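Chapter 3
Cloth That Hangs: Drape, Weight and Fold

R. Edet and S. Costello

Draft for class use, December 30, 2019

Before you start: get a yard of any cloth. Old sheet, fine. Hold it up by one corner. Now by two. Keep it near you while you read.

Drape = how a fabric falls under its own weight. Depends on fiber, yarn, weave, finish. Also on cut, but cut is in the next chapter so leave it for now.

Weight first. Mills give it in grams per square meter. A 50 gram voile floats. A 300 gram curtain cloth drops straight and stays put, more or less. Students mix up heavy and stiff all the time. Not the same thing. Wool coating is heavy and soft. Organza is light and stands up by itsself.

Grain next. Warp runs the long way, weft goes across. Hang a panel off grain and it twists, maybe not the first day, but it will. The Sallby mill samples at the back of the book show this, see swatch card 3378.

Then fullness. Flat panel, few folds. Wider panel on the same rod, more folds and deeper ones. Dark cloth hides them, so look for the highlights instead.
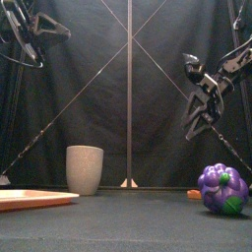
Fig. 3.1 Black fabric curtain. Faint gray highlights where the cloth bunches, center and upper left.

Words to know by the end: drape, hand, warp, weft, bias, fullness, return. Carmela Sotomayor's notes on lining are refered to in section 3, read them before the lab.

3.1 Measuring drape

Cut a circle of cloth. Lay it over a smaller disk so the edge hangs free. Light from above, trace the shadow. Small shadow, soft cloth.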